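Kokano moves its SIP trunk customers to encrypted signalling

Tuesday, September 10, 2019

Kokano has begun switching its SIP trunk customers from plain UDP signalling to TLS. The hosted telephony provider has 1,786 business accounts on the service, and 134 of them were moved in the first batch. The remainder will follow in groups, with each account holder given 7 days' notice by email.

The change affects the link between a customer's PBX and the Kokano session border controllers. At present most systems register on port 5060, where call set-up messages, including dialled numbers and caller identity, travel in clear text. After the move, registrations will be accepted on port 5061 only, and the PBX must check the certificate presented by the server. Self-signed certificates on the customer side will be refused where mutual authentication is in use.
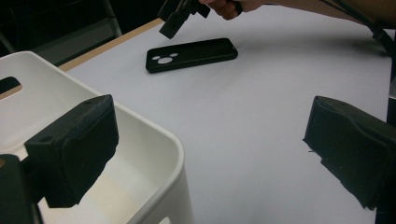

Jarosław Bednarek

Voice traffic is handled separately. SRTP will be offered on every call but will not be required until the second stage. A PBX that does not support it can keep sending ordinary RTP in the meantime. Kokano has not given a date for that stage. Customers who want to force SRTP now can do so in the portal, under the media settings for each trunk, but calls to a phone that cannot negotiate it will then fail with a 488 response.

Three software packages are covered by the published configuration notes: Brarkska PBX, Soriano Gateway and the Urken softswitch. Brarkska needs no new licence, and the transport can be changed from the trunk page without restarting the server. Calls in progress are kept, although the trunk itself registers again. Soriano Gateway must be running the release issued in May or a later one. Earlier releases open the TLS connection correctly but close it after a re-INVITE, and a call placed on hold is lost.

Urken is the more awkward case. It keeps its own list of trusted certificate authorities and does not read the one held by the operating system. The root used by Kokano is missing from that list and has to be added by hand. The file must be in PEM format. If it is loaded as DER, the import page reports success, but the handshake is then rejected and the trunk shows as unreachable with no further detail in the log.

Firewalls are another likely source of faults. TLS signalling runs over TCP, and a rule written for UDP 5060 will not let it through. Any SIP application layer gateway in the router should be switched off. It cannot read the encrypted messages, and some models drop the connection when they fail to parse it. The idle timeout for TCP sessions should be set higher than the keep-alive interval, which on the Kokano side is fixed at 70 seconds. Where the timeout is shorter, outbound calls will work and inbound calls will go missing between registrations. 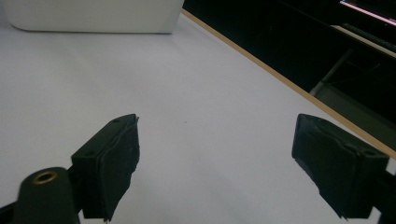
Soriano users on the provider's support forum were the first to report problems with the keep-alive value, and one of them wrote that the fixed interval should have been in the first email: "We had it set to 60 on the router for years and it never mattered with UDP. After the switch, inbound calls rang out with nothing in the gateway log, and I spent a morning on the dial plan before I looked at the firewall."

Kokano has since added the figure to its notes, together with a test number that calls the customer back after a delay of three minutes. The test should be run once the trunk has been idle and should not be run straight after a registration.

Accounts with more than one PBX can be moved one trunk at a time. The old port stays open for each trunk until its first successful TLS registration, and is then closed for that trunk. Going back to UDP requires a support ticket. Fax lines using T.38 are left out of the current batches and will stay on port 5060 for the time being.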